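Speaker notes - Packing mixed small goods in one carton
Session length 13 minutes plus questions. Nabila Soliman chairs and keeps the clock.

SLIDE 1 - Title
Give name and section. Thank Hazem Amrani for the test cartons and Rania Younis for the drop records. Say that handouts are at the back and that the numbers in the handout are the corrected ones; the February draft had two rows swapped.

Scope: parcels sent from home by private senders. One box, mixed contents, no pallet, no strapping. Commercial packing is covered by Yannick Caron after the break, so send those questions to him.

SLIDE 2 - What the talk claims
Most damage in mixed parcels comes from contents moving against each other. The outer box usually arrives in fair shape. In our returns sample of 2000 parcels, the outer box was the first point of failure in the smaller share. Breakdown is on the next slide. Do not read it out here.

Define terms once and keep to them:
Void - any space inside the box not taken up by goods or fill.
Hard item - keeps its shape under hand pressure (cartons, bottles, jars).
Soft item - changes shape under hand pressure (bagged cloth, pouches, tissue).
Flat item - thin enough to stand against a wall of the box.

Somebody always asks about tins. Tins are hard items.

SLIDE 3 - Table of returns
Give the audience time to read. Point to the row for liquids. Leaks are counted separately from breakage because one leaking bottle spoils everything in the box, and the sender reports it as several losses.

Note on the Diletti column: those parcels were packed by senders following a printed sheet. The Plurkus column had no sheet. The two groups are not matched for contents, so the gap between them should be read with care. If pressed, say that a matched comparison is planned and that Hanane Benmoussa holds the protocol.

SLIDE 4 - The work surface
Home senders seldom have a packing bench. They use a kitchen table, the floor or a bed. A bed is a comfortable height for some people and gives plenty of room to lay goods out, but it is a soft base. Three consequences:

A box with an untaped bottom will sag in the center when loaded on a mattress. The sender does not notice until the box is lifted.

Pressing down on the contents to test the fill gives a false result. Part of the movement is the mattress.

Tall items lean. On a hard base they stand or fall over, and the sender corrects them. On a soft base they lean a little and are left that way.

Advice: load on the bed if you must, then move the box to the floor before the final fill and the closing. Tape the bottom first in every case.
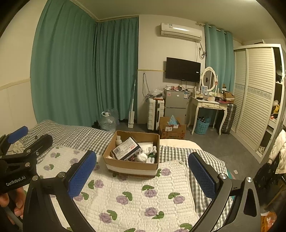 Slide 5. Open box on a quilted mat, mixed contents, carton tilted.

SLIDE 5 - Loading order
Leave the picture up for the whole of this section.

Start with the carton. It is the printed one with the barcode, and it lies at an angle. A tilted carton makes a wedge-shaped void beneath it, which is hard to fill from above. The rule for cartons is flat on a face or upright against a wall. If neither fits, change the box.

Next, the white bottle behind it. Bottles go upright, cap up, and should have something soft between them and any carton edge. State the rule in general terms. We do not know what the bottle holds and it makes no difference to the method - treat every bottle as a liquid until the label says otherwise.

Then the flat packet at the rear right. Flat items resting against the box are a reasonable choice. They use space that is otherwise lost. Check only that a hard item cannot slide across and crease them.

Last, the rounded bundle in clear plastic. Bundles like this are the most useful thing in a mixed parcel, provided the contents are soft. Confirm by hand. If soft, place it between the two hardest items and it does the work of purchased fill.

Pause here. Ask the room which item they would take out first. The usual answer is the bottle. Our answer is the carton, because it has the largest flat faces and fixes where everything else can go.

SLIDE 6 - Procedure
Read slowly. People write this one down.

1. Lay out all items next to the box and sort into hard, soft and flat.
2. Tape the bottom seam, then line the base with a layer of paper.
3. Set the largest hard item first, flat on a face.
4. Stand bottles upright, away from the corners.
5. Put soft items between hard items.
6. Slide flat items down the walls.
7. Fill remaining voids with crumpled paper until nothing shifts.
8. Close the flaps, lift the box and tilt it once each way. If you hear movement, open and go back to step 7.

Step 8 is the one senders skip. Mention the Gastovura depot figure only if there is time: 12 parcels pulled at random, 3 with no audible movement.

SLIDE 7 - Fill materials
Keep this short. Crumpled paper works if it is packed firmly. Loose shredded paper settles during transit and leaves a void at the top. Air pillows are acceptable above hard items and poor beneath them. Spare clothing is good fill, but bag it first in case of a leak.

Vlček supplied the honeycomb sheet passed around at the start. It performs well at the walls. We have no result for it as a base layer. Collect the sample before leaving the room.

SLIDE 8 - Limits
Returns data only includes parcels that somebody reported. Senders who lost an inexpensive item may not have bothered. Contents lists were filled in by the senders and vary in detail; "toiletries" covers bottles, tubes, pouches and bars. Route length was not recorded.

SLIDE 9 - Questions
Likely ones:
Double-walled boxes? Worth it for heavy contents. They do nothing for internal movement.
Should bottles be taped at the cap? Yes, and bagged one by one.
Can the handout be copied? Yes, with the table note left on.

Spare slide with the drop heights sits after this one. Skip unless Yannick asks for it.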